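**Rapport d'avancement — projet Flisteo, lot 2 (manipulation de textiles domestiques)**
À l'attention de la direction des programmes, Plelton
4 avril 2022

Madame, Monsieur,

Le présent rapport couvre la deuxième période du projet. Comme je l'ai déjà signalé par téléphone, l'avancement n'est pas celui qui était prévu, et la plus grande partie du texte concerne le défaut de serrage constaté sur les pinces manuelles. Je préfère exposer ce défaut complètement, même si cela rend le rapport moins agréable à lire.

## 1. État des enregistrements

Le plan de travail demandait 2080 séquences de prise et de pliage de petits textiles, réalisées dans des chambres habitées et non au laboratoire. Les séances sur le site de Yen sont terminées. Celles du site d'Etach ont été suspendues pendant sept jours, le temps de comprendre le défaut, puis elles ont repris avec une procédure modifiée.

Le travail se fait toujours de la même façon : l'opérateur tient la pince à la main, approche les doigts du tissu posé sur le lit, serre, soulève, puis dépose. Les tissus tricotés à rayures sont utiles pour nous, car le motif permet de voir sur la vidéo si la maille glisse entre les doigts.

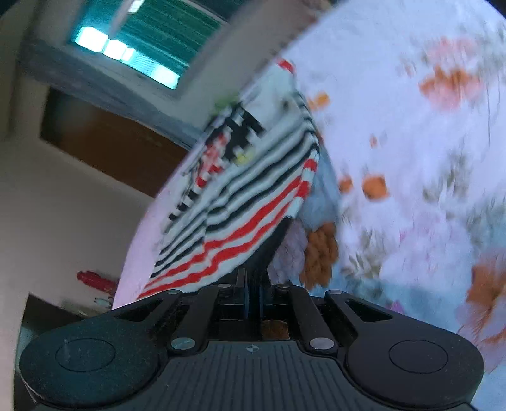 Pendant les premières semaines, nous avons considéré les glissements comme une difficulté normale de la tâche. Un tissu souple se déforme, l'opérateur recommence, et la séquence est marquée comme « reprise ». C'est une erreur de notre part : le taux de reprises montait de séance en séance, et nous ne l'avons pas regardé assez tôt.

## 2. Description du défaut

Le défaut a été reconnu lorsqu'un opérateur a senti un point dur dans la gâchette. La pince indiquait une fermeture complète dans le fichier de mesure, alors que les doigts gardaient un petit écart. Après démontage, nous avons trouvé deux causes qui s'ajoutent :

- un axe de pivot avait pris du jeu dans son logement, et les deux doigts n'arrivaient plus ensemble au contact ;
- des fibres textiles s'étaient accumulées derrière une garniture intérieure et l'empêchaient de reposer à plat.

Le résultat est une mesure d'ouverture fausse. Elle est fausse d'une manière qui change avec l'épaisseur du tissu, donc une simple correction du zéro ne suffit pas. J'ai passé deux jours à essayer cette correction avant de l'abandonner.

Il faut aussi mentionner un point de sécurité. Quand le jeu devient important, le mécanisme peut se bloquer en position presque fermée puis se libérer d'un coup. Un opérateur a eu le bout de l'index pincé entre deux biellettes en voulant retirer un fil. La blessure est légère et n'a pas demandé d'arrêt de travail, mais elle a été déclarée le jour même. La consigne écrite interdisait déjà d'approcher les doigts du mécanisme ; elle ne disait pas comment enlever un fil coincé, et chacun faisait à sa manière.

## 3. Mesures prises

Toutes les pinces ont été contrôlées. Les axes sont maintenant vérifiés avec une cale avant chaque séance, et les garnitures sont brossées toutes les 40 prises. Pour retirer un fil, l'opérateur pose la pince, coupe l'alimentation et utilise une pincette en plastique. La consigne est imprimée dans la mallette.

Nous avons également ajouté un essai de tenue en début de séance : un textile tricoté est saisi par son bord, levé à la verticale et maintenu pendant 20 secondes. Si la maille descend entre les garnitures, la pince est mise de côté et la séance continue avec la pince de réserve. 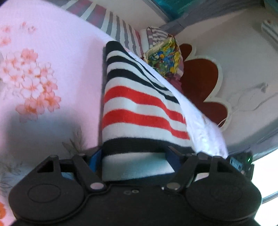
**Les séquences enregistrées avant la découverte du défaut sont-elles perdues ?**

Une partie seulement. Les vidéos restent utilisables pour la trajectoire de la main et pour la reconnaissance des textiles, mais la valeur d'ouverture des doigts est retirée des fichiers concernés. Ces fichiers portent une étiquette spéciale et ne seront pas comptés dans le livrable de serrage.

## 4. Conséquences sur le calendrier et le budget

La livraison du lot 2 est reportée à la fin du mois de mai. Les séances à refaire sont surtout celles d'Etach, où la pince la plus usée a servi presque tous les jours. Le coût des axes neufs est faible et reste dans la ligne « petit matériel ». Le temps des opérateurs pèse davantage — je propose de le couvrir avec la réserve prévue pour le troisième site, dont l'ouverture n'est pas encore décidée.

Je vous demande donc deux choses : votre accord sur ce transfert, et votre avis sur le format de l'étiquette, puisque vos équipes vont lire ces fichiers. Le procès-verbal de contrôle des pinces et la copie de la déclaration d'incident sont joints.

Je vous prie d'agréer, Madame, Monsieur, mes salutations respectueuses.

Le responsable technique du projet Flisteo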